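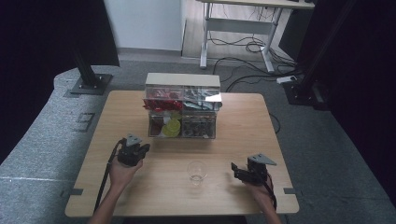

About Wuvimum

Wuvimum supplies and looks after refreshment tables for offices, waiting rooms and meeting rooms in Piltbridge and the neighbouring town of Kirlow. We provide the containers, the glassware and the small things that go in them, and we return on an agreed day to clean, refill and put everything back in its place.

The company began with a single contract at the Kettani building in Piltbridge, where visitors were often kept waiting and had nothing to eat or drink while they did so. We now serve 64 rooms for 26 clients. Many are small firms with one reception table. Others have several floors and ask us to keep the same arrangement on each.

Our approach to the table

A refreshment table should be easy to understand at a glance. For this reason we favour clear organisers with separate compartments and a lid that lies flat across the top. A four-compartment box, set towards the back of a light wooden table, leaves the front free for a drinking glass and for the visitor's own papers. Contents are sorted so that each compartment can be told apart by colour, with reds kept away from silver and the darker items given a section to themselves.

Clients choose what is stocked. Wrapped sweets remain the most frequent request, followed by tea bags and individually packed biscuits. We do not supply unwrapped food for shared tables. Where a client has visitors with allergies, we will agree a written list of permitted items and keep to it until we are told otherwise.

Glassware

We supply plain, clear glasses in a small size suited to water or juice. Glasses are collected at each visit, washed at our premises in Kirlow and inspected before they are sent out again. Any glass with a chip at the rim is withdrawn. Clients who prefer to use their own glassware may do so, and the monthly charge is reduced accordingly.

Visits and refilling

Standard service consists of 3 visits a month. At each visit our staff will empty the organiser, wipe the compartments and the lid, check dates on all packets and refill in the agreed order. The table itself is wiped with a damp cloth and dried. We ask that laptops and documents be cleared beforehand, as our staff are not permitted to move them.

Additional visits may be booked for conferences, open days and interviews. Requests should reach the office before noon on the working day before the visit is needed.

Joining us as a client

New clients are offered an initial period of 30 days, during which the contents and layout may be changed without charge. A member of our office will first visit to measure the table and discuss what is wanted. After the initial period, agreements run from month to month and may be ended by either party in writing.

Stock lists are reviewed each October, when clients receive a form on which to confirm or amend their choices. Copies of the current list and the scale of charges are available from the Piltbridge office on request.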